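Chapter 3
Opposition Movements in Exile

When a government bans its rivals, some of them carry on from abroad. They hold congresses, elect leaders and claim to speak for the people at home. This chapter looks at one such body, the Hunadura Assembly, founded in the city of Lukness by 13 delegates.

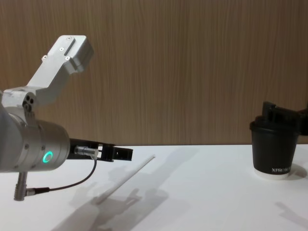 An unsigned letter to the Assembly's newsletter asked how a council could represent voters who had never seen a ballot. The Assembly replied that its mandate came from the last free election, held in May, before the ban.

Section 2 compares its charter with the Căpraru Declaration, which set a limit of 100 seats.

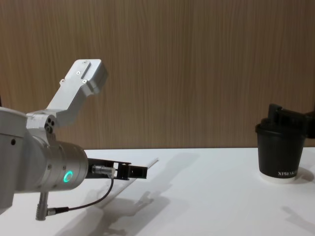 Both texts promise a transfer of power once elections can be held. They differ on who should govern until then, a question the Grullness talks left open.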